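Dicas > Arrumação > Despensa e caixas

Guardar caixas de cartão sem encher a casa

Última atualização: 22 fev 2026

Quando mudei para um apartamento pequeno, eu guardava todas as caixas que chegavam. Depois de um ano tinha um armário cheio e não encontrava nada. Hoje sigo umas regras simples, que escrevo aqui para quem tem o mesmo problema.

Fico só com as caixas de cartão firme. Aperto os cantos com a mão: se cedem logo, vão para a reciclagem. Tiro também a fita velha, devagar, com um pouco de ar quente do secador. 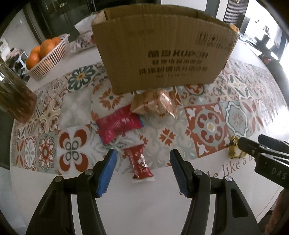 As que ficam, eu desmonto e guardo de pé, atrás da porta da despensa. Uma fenda de 17 cm chega para quase 19 caixas planas. Convém pôr uma tábua por baixo, para o cartão não tocar no chão húmido – no inverno isto faz muita diferença.

Para pacotes pequenos de bolachas, chá ou sopa, prefiro uma caixa aberta em cima da prateleira. Corto as abas e reforço o fundo com cola branca. 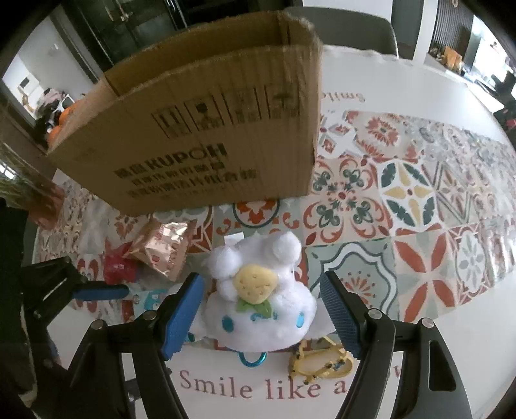 Os símbolos impressos no cartão merecem um minuto de atenção antes de usar a caixa outra vez. Duas setas para cima mostram qual lado deve ficar em cima, e o guarda-chuva pede lugar seco. Na caixa com as letras KUPOH há uma fila desses símbolos na frente. Eu deixo essa parte virada para mim e escrevo o conteúdo a lápis, ao lado – assim posso apagar em março, quando faço a limpeza grande.

Artigos relacionados
Como tirar cola de etiquetas do vidro
Frascos Tosstead: quais tampas servem
Prateleiras Tramari em parede de gesso
Traças na farinha: o que fazer primeiro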